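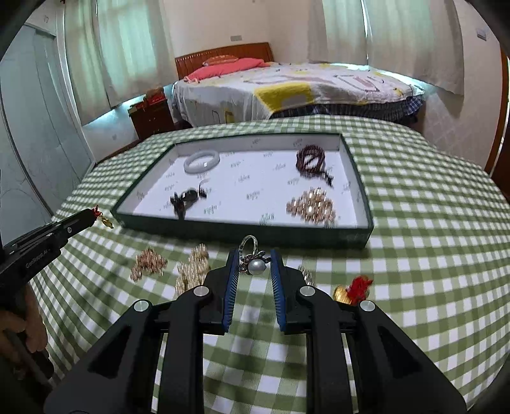
Myfanwy Griffiths wants to know how often the blue finger pads need changing. On our pair of hand-held grippers it goes by wear: we swap them when the ridges flatten, and always both fingers together.

This gallery covers upkeep of the Yorath pair. The pictures go up as the work gets done.

Ring held upright by the band, band looped at the top. Small jewelry shows up play in the pivots early. Check the four bolts before each session and wipe out the arm slots with a dry brush. Last full strip-down was at 915 cycles.

Updated May 27, 2026

Recent galleries
Vokix cell: belt tensioning
Tovano feeder, new guards
Cable repairs, September
Zirnelby wrist joint rebuild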